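Kitchen cell, September, second half of the afternoon

Picked up the list Sumathi Devadiga left me. First item was the wrist cable, the one that loops out on the right side of the arm. I went round every bolt on the bracket stack with the small hex driver and found two that turned more than I liked – threadlocker on both, and I put a paint dot on them so we can tell next time. Counter reads 3,643 cycles since the Gough overhaul.

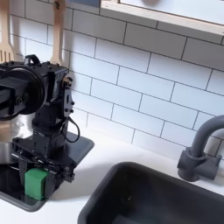 Cable slack I left alone. I know the Clellach notes say to shorten it, but last time we did that the connector worked itself out on the far side reach, and I'd much rather look at an ugly loop than chase dropouts for a day!

Next was the home offset. Old value for the wrist was 642, new one is 383, which is a big jump, so please somebody run it again before trusting it (I did it twice, but I was hungry both times).

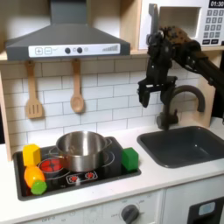 Fingers open and close fine by hand now, no gritty feeling on the rail. I wiped it and used the light Melley oil, one drop per side. Please don't use the grease from the drawer, it grabs every bit of dust in here. 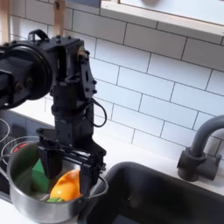 Ran 14 slow pot picks at the new offset. Two misses, both on the pepper, both too shallow. I think the Skurkell script still has the old approach height in it – need to ask Sumathi where she keeps the current copy. Spare finger pads are down to one set.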